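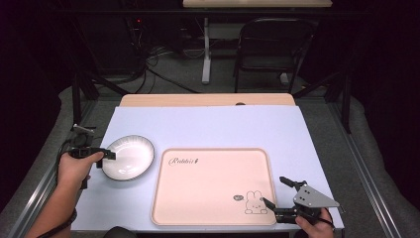

Hand washing trays and plates with printed patterns – am I being precious?

Kitchen Table Forum > Washing up, cleaning and laundry
14 August posts moved here from the general chat board

mossyteapot
Posted August 14, 2026

Right, settle an argument for me please. We've got a pink tray with a rabbit on it that I'm far too fond of, and I've been washing it by hand ever since we got it, warm water and a soft cloth, nothing fancy. My other half thinks this is ridiculous and that anything which can't survive the dishwasher has no business being in a kitchen. Last night I opened the dishwasher to put a mug in and there was the tray, wedged along the bottom with a roasting tin leaning on it!

I fished it out before the thing was switched on, but it's got me wondering whether I've been fussing over nothing. There's no label on the back and I threw the sleeve away. Does the printing on these really come off in the machine, or is that just something our mums told us?

(I should say I've got form. I still hand wash the glasses we got as a wedding present and we've had those 20 years.)

bramleyandcustard
Hand wash, every time. I had a set of Kidine side plates with a dark line painted round the edge and they went in the dishwasher every night because life is short. The line went patchy on the one we used most, then on the rest of them. They still hold toast perfectly well but they look a hundred years old.

tinopeners_anon
I'm with your other half, sorry. Everything goes in ours. Plates, trays, the plastic jug, the colander, my son's lunchbox with the dinosaurs on. The dinosaurs are fine! If something does fade I think well, it's been used, that's what I bought it for.

mossyteapot
Tin, he'd like to shake your hand. How hot do you run it though? Ours is an old Menon that was here when we moved in and it only seems to have two settings, one of which is volcanic.

tinopeners_anon
The eco one, nearly always. Takes three hours and I put it on before bed. I'll give you that, it's probably kinder than whatever yours is doing.

gladys_on_the_hill
It's the heat and the tablets between them. I worked in the china department of a big shop until I retired and the number of people who came back with faded plates, you wouldn't believe it. The first thing we'd ask was whether the pattern was under the glaze or on top of it. Under the glaze, it's sealed in and you can more or less do what you like. On top, it'll wear. Tilt it by a window and run your fingertip over the picture. If you can feel the edge of it, or it shines differently from the bit next to it, treat it gently.

That's for china, mind. Trays I know less about, they were in a different department and we didn't get on with them.

quincejelly
What's the tray made of? That makes all the difference. Melamine I'd do by hand because mine went cloudy. Metal with a painted surface, definitely by hand, it'll rust at the first chip. Wood, obviously no.

mossyteapot
Do you know, I'm not certain! It was a present. I've just been and tapped it, which told me nothing except that I'm a woman who taps trays. I did Gladys's fingertip test on the rabbit and I can't feel an edge, but I've got hands like sandpaper from the garden so I wouldn't trust me.

bramleyandcustard
If you don't know what it is, that's your answer. Sink.

northlandingnorman
Can I put in a word for the washing-up bowl here. People talk about hand washing as if it's an hour's hard labour. A tray takes thirty seconds. You wipe it, rinse it, stand it on its edge and walk away. A big tray in the dishwasher takes up the room of six plates and blocks the water getting to the top rack, so then you've got to rewash the cups. I did mine that way for years and thought the machine was broken. Had a man out from Uvley Appliances, paid him, and he moved the tray.

tinopeners_anon
Norman, that's fair, I'll allow that. Our baking sheets do the same. I still don't agree it's about the pattern.

gladys_on_the_hill
Have a look at where the wear shows, Tin. It'll be the things you love most and use most.

tinopeners_anon
But that's wear from being used, isn't it? My nan's plates were never near a dishwasher in their lives and they were rubbed half bare.

gladys_on_the_hill
Knives, I expect, and scouring powder. We sold a lot of scouring powder.

quincejelly
On the subject of scouring, please nobody use those white sponge erasers on a printed tray. I got a tea ring off a lovely one with lemons on and took most of a lemon with it. For tea stains I now do a paste of bicarb and water, very wet, dab it on and leave it for a bit, then wipe with a cloth. Don't scrub. Try a corner first, away from the picture.

mossyteapot
Oh no, your lemon! I have one of those sponges under the sink and had been eyeing up a mark near the edge. Will do the bicarb.

fennel_and_co
Bit of a side question but does anyone use the Teludix tablets? They were on offer in July so I bought 13 boxes (don't ask) and I'm finding a white film on everything dark. My plates have a grey edge and it looks as if I've dusted them with icing sugar.

northlandingnorman
That'll be hard water, or you're out of salt. Check the salt before you blame the tablets. Then check the rinse aid. If your water's like ours you'll want both, whatever it says on the box about all in one.

fennel_and_co
Salt light's been on since spring. I thought it was decorative.

bramleyandcustard
Fennel!!

quincejelly
White vinegar in a cup on the top rack, run it empty and hot. Then the salt. The film should wipe off the plates with a bit of vinegar on a cloth too, provided there's no gold on them.

mossyteapot
Update for those following along. I've read most of this out loud over tea and we've reached a treaty. Everything plain goes in the machine, including the baking tins, which I admit I was also doing by hand. The rabbit tray and the wedding glasses are mine to wash. He's allowed to dry them. He says the tray is now "a pet".

tinopeners_anon
I consider that a win for my side, as the baking tins were included.

gladys_on_the_hill
Dry it properly before you stack anything on it, and put a sheet of kitchen paper between if plates are going on top. It's the unglazed foot of a plate that does the scratching.

mossyteapot
Kitchen paper noted, Gladys. I've been piling plates on it for months so I'm off to have a look in a good light.

fennel_and_co
Salt's in. Took nearly the whole bag. Will report back on the film after tonight's lot.

Thread views: 543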